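カテゴリ:活動記録 > 自動化研究会 > 議事録

自動化研究会 6月定例ミーティング 議事メモ

場所:工作室2(途中から奥のブース前に移動)
時間:16:30開始、18時すぎ終了
出席:ハード班、ソフト班、記録班、顧問。1年は補講で遅れて合流
記録:記録班(走り書きなので抜けあり。訂正は共有フォルダのほうに直接)

1. 前回の宿題確認

・ケーブルの予備 → 発注済み、未着。Jinoraから納期の返事待ち
・Drelleo杯のエントリー用紙 → 提出済み。チーム名は仮のまま出した。変更は締切前なら可とのこと
・作業ログの書式統一 → まだ。ソフト班とハード班で日付の書き方が違う。今週中にソフト班の形式に寄せる
・工具箱の鍵 → 顧問預かりに変更

2. Drelleo杯の課題について

要項の読み合わせ。今年は双腕部門のみ出る。単腕部門は見送り(人が足りない)。
課題は「小物の受け渡し」。片方の腕で取って、もう片方に渡して、指定の場所に置く。制限時間68秒。落としたらやり直し可、ただし時計は止まらない。
質問:持ち替えのときに机に一度置くのはありか? → 要項に書いてない。顧問から事務局に問い合わせる。返事が来るまでは空中で渡す方式で進める。
質問:対象物の色は当日発表? → 当日。ピンクだけで練習してると危ないという意見。青と白も用意する。白は机と同じ色になるので認識がたぶん一番きつい。

3. 手先カメラの件(ソフト班)

先週から手先カメラの映像を学習データに入れている。固定カメラだけのときより、つかむ直前の位置合わせがましになった気がする(要検証、まだ数字なし)。
気になる点
・指が視界のかなりの部分を占める。黄色が強いので露出が引っぱられてる可能性
・腕の向きによって白い面ばかり映る区間があり、そこは情報がほとんどない

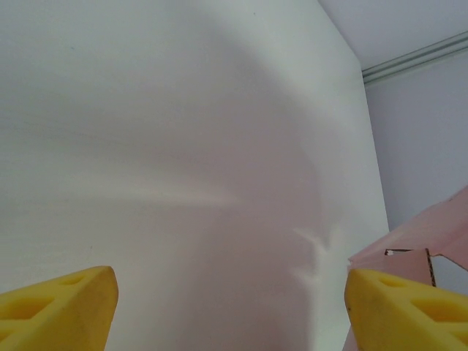 ・露出は固定にする案と、指を黒で刷り直す案。両方やると原因がわからなくなるので、まず露出固定だけ試す。期限は次回まで
・情報の少ない区間を学習から外すかどうかは意見が割れた。外すと動作がつながらないのでは、という反対。今回は外さずにそのまま。フラグだけつけておく
・レンズの拭き掃除を開始前チェックに追加

データ量は現在500エピソード。うち使えないもの(途中で止めた、ラベルまちがい)が47。消さずに別フォルダへ移す。勝手に消さないこと。前に一度やって復元に半日かかった。
目標数は決めず、置き場所のばらつきを増やすほうを優先する。机の手前側に偏りすぎという指摘あり。

4. ハード班報告

・左右の台座のねじ、増し締めした。レールの溝のナットが回りやすい。ゆるみ止めを次の買い出しで
・手首まわりのケーブルの取り回し。輪を大きくとりすぎると反対の腕に引っかかる、小さいと曲げたときに突っ張る。今の長さで左右そろえて写真に残し、以後さわったら記録すること
・受け渡し位置を机の真ん中に変更したので、指先どうしの間隔がかなり狭い。ソフト側で手首の最接近距離に制限を入れてもらう。ハード班は非常停止の位置を見直し
・指の形状、先端に滑り止めを貼る案。Prorierのシートが部室に余っている。厚みが変わると閉じ幅の再調整がいるので、貼るなら全部の指に同時に貼る
・ブース内の段ボールは片付ける。置きっぱなしにしない

5. デモ練習(ブース前に移動)

17時すぎから移動して実施。操作2名、記録1名、停止ボタン1名の分担で。
やり方:対象物を真ん中付近に置く → 片方でつかむ → 持ち上げて相手に渡す → 離す。
確認したいのは離すタイミング。受け側が閉じきる前に離すと落ちる、遅いと引っぱりあいになる。今は操作者の声かけ(「はい」)で合わせてるが、声が遅れるので受け側の指の開き具合を見て決める方式にしたい。
練習1セットは30分まで。モーターの温度を見て休ませる。ログに開始終了の時刻を必ず書く。
1年も順番に操作を体験する。最初は片腕だけ、慣れたら両腕。停止ボタン係は必ず上級生がつくこと。
気づいた点
・つかむ向きが人によって違う。長いほうの辺をはさむか、短いほうか。統一しないと学習で混ざる → 短い辺をはさむで統一
・始める前の腕の姿勢もばらばら。初期姿勢のボタンを押してから始めること
・操作者の立ち位置が窓側だと影が入る。反対側に立つ
・セットの切れ目で対象物を置き直すとき、手を入れる前に「入ります」と声をかける
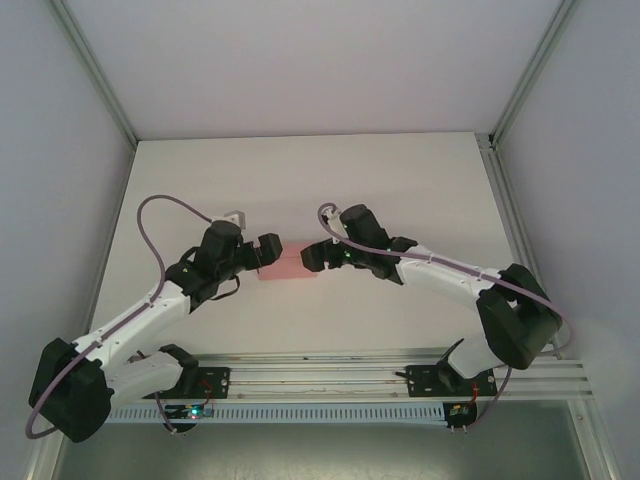 6. 文化祭の展示

・見学者に操作してもらうかどうか。安全面から、囲いの外から見るだけにする方向。顧問も同意見
・説明パネルは2枚。1枚は仕組み、もう1枚は大会の課題。下書きは記録班、図はハード班
・Oksanenの小型アームも並べる案 → 電源の口が足りない。延長は使用届がいるので要確認
・お客さんが多い時間帯は録画を流して腕は休ませる

7. 予算

・残りはおよそ半分。滑り止めとナットを優先、指の刷り直しの材料は露出の結果を見てから
・領収書は宛名なしだと通らない。前回2枚戻ってきている。会の正式名で
・大会の交通費は別枠で申請。様式は顧問からもらう

8. その他

・部室の換気。プリンター稼働中は窓を開ける
・作業ログに「いい感じ」とだけ書くのは禁止。なにがどうよかったかを書く
・共有PCのパスワード変更した。顧問に聞くこと
・1年の班分けは次回。希望を紙に書いてきてくださ

次回までの宿題
 ソフト班:露出固定の比較、最接近距離の制限、ログ書式
 ハード班:ゆるみ止め、青と白の対象物、非常停止の位置
 記録班:パネル下書き、使えないデータの一覧
 顧問:事務局への問い合わせ、電源の使用届

次回は同じ時間、工作室2。遅れる人は先に連絡を

関連する記事
・自動化研究会 5月定例ミーティング 議事メモ
・Drelleo杯 双腕部門 要項の読みどころ
・手先カメラの取り付け手順(改訂版)
・新入生向け 停止ボタン係の心得
・昨年度の文化祭展示まとめ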